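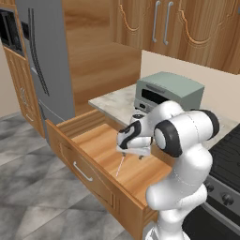 Eighty pounds a month for a pretend kitchen

I've been paying for Humum for two months now, and my friend Carleen Baxter thinks I've lost my mind. It's a simulated kitchen you rent by the month, with a robot arm in it, and you try out your ideas there before you let a real arm anywhere near a real drawer. No washing up, she says, so what's the point?

Well, the point is the drawers! I teach an evening club, and our one real arm spends half its life in bits on the bench. In Humum everyone gets a go, and if somebody rams the gripper into the worktop we press reset and put the kettle on.

I do have grumbles. The wood grain and the marble are lovely — nicer than my own kitchen, if I'm fair — but I'd swap the lot for better contact. Handles are slippery in a way I don't believe, and the help pages on friction run to one paragraph. Cameron Fairweather swears by Ruddock, which looks like a cardboard box and costs £296 for the year, and he may have a point about where the money ought to go.
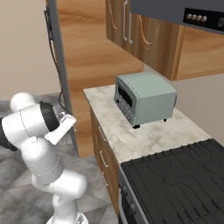
Humum's kitchen, with the gripper open to offers and the toaster oven on the counter.

Would I tell you to buy it? If you've a club or a class, yes, for a term at least. If it's only you and you already own an arm, I'd wait for the July update and see whether they've sorted those handles. I've sent them five emails about it and I'm drafting another.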